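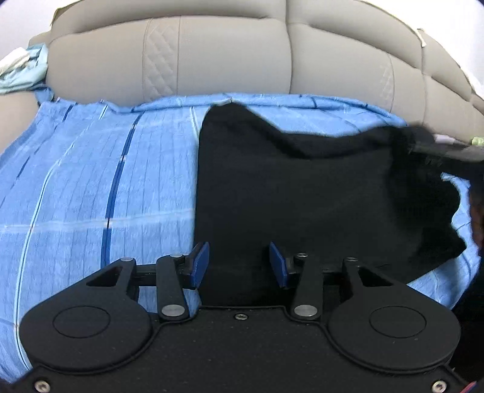

Vol. 31, No. 11

Gultholm smelter to halt production, 511 jobs to go

Assefa Metals will stop production at its Gultholm zinc smelter in November and cut 511 jobs, ending primary smelting at the site on the Vullstead waterfront.

Workers on the day shift were told at a meeting in the plant canteen at 7:30 a.m. Those on nights received a letter as they left. The company released a statement shortly after.

Hiwot Mersha, the company's head of operations, said the smelter had lost money in each of the past four years and that the board had looked at selling it, running it at half capacity and rebuilding the roaster before deciding to close.

“We went to the market with this plant twice and did not get an offer we could take to the board,” Mersha said. “The power contract ends in November and the new price would have added to a loss we are already carrying.”

The smelter employs 617 people. Under the plan, 106 will stay on to run the acid storage tanks, the wharf and a smaller warehouse operation that will bring in finished zinc from other producers and ship it to customers in the region. Assefa said it had not set an end date for that work.

Layoffs will come in two rounds. The first will cover the roaster and leaching sections, which shut down first. Casting will run for several weeks longer to work through metal already in the plant.

Gultholm has struggled to compete with larger smelters that buy concentrate in bigger lots and pay less for electricity. Treatment charges, the fees that mines pay smelters to process their ore, have fallen sharply over the past two years as new plants overseas bid for the same supply. Assefa said the charges it earned last year did not cover the cost of power at Gultholm, before wages and maintenance.

The plant also needed a new roaster. The present one was last rebuilt 19 years ago and has been shut down for repairs three times since last winter. The company would not say what a replacement would have cost.

The union that represents hourly workers at the smelter said it had been given less than a day's notice of the announcement. It has asked for a meeting with the company on severance pay, health coverage and the order of the layoffs. Under the current contract, workers get two weeks' pay for each year of service, up to a limit of 40 weeks. The union wants the limit removed for those over 55.

Mersha said the company would follow the contract and would talk with the union about “anything beyond it.” She said some workers would be offered transfers to the company's rolling mill at Giderik, 140 miles to the north, but that the mill had few openings.

The closing will also be felt at the port. Concentrate for the smelter makes up close to a third of the cargo handled at the Vullstead bulk berth, and the port authority said it would review its budget before the end of the year. A trucking firm that hauls acid from the plant said it expected to keep most of its contract while the storage tanks remain in use.

The city gets property tax and water fees from the smelter. A city spokesman said staff were working out how much of that would be lost and would report to the council next month.

Cleanup of the site is expected to take several years. Assefa holds a state permit for two lined residue ponds on the east side of the property and will have to file a closure plan for both. The state environmental office said it had not yet received one. Groundwater near the older pond has been tested every three months under an agreement reached after a leak nine years ago, and that testing will go on.

A phone line for employees will open at 8 a.m. tomorrow. The county job center plans to have staff at the plant gate during shift changes for the next two weeks.

Assefa did not change its earnings forecast for the year. It said it would book the cost of the closing in the fourth quarter.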